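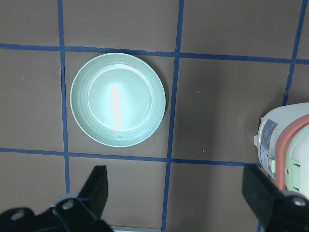

One plate, one rectangle, and the edge of the cooker on the right

Marking out a table with tape (so everything has a place)

I've been asked how I do my taped tables so many times now that I'm finally writing it down! You need brown paper, a roll of blue tape and a bit of patience. I like blue because it shows up well on the brown and you can see the lines from across the room, and pale green plates look rather lovely against it too.

Start with the paper. Cover the whole table, smooth it out from the middle with your forearm and tuck the ends under. Mine comes from Camenzind in Tallitz, on a 200 metre roll that Floarea and I split between us (we'll be on it until we retire).

Now put your biggest plate down and leave a good margin round it. That's your rectangle. Go generous, mine are on the snug side and a plate's rim can end up nearly touching the tape if you're not careful where you set it down.

Do the long strips first, all in one direction, then the ones across. Pull the tape off the roll, hold it just above the paper with both hands, and only press once you're happy. I draw a faint pen line if I'm feeling unsure. Wobbly edges really don't matter, and a strip that leans a little won't bother anyone once there's food out.

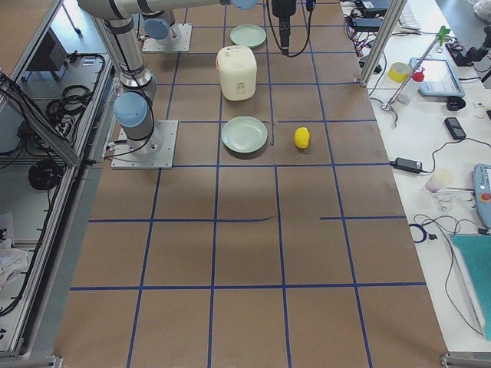 Then it's time to lay things out. The rice cooker goes down first as it's the bulkiest, and the plates go in the rectangles either side of it, nearer you and further away. Anything small, a lemon say, gets a rectangle to itself next to a plate so it doesn't roll about and get lost. Leave the near end of the table clear, you'll want somewhere to put your elbows and the serving spoon!

To take it all up, peel slowly and keep the tape low to the paper. Ambros yanked his in December and took a strip of paper the length of the table with it.

Next time I'll do round tables, which are a right faff.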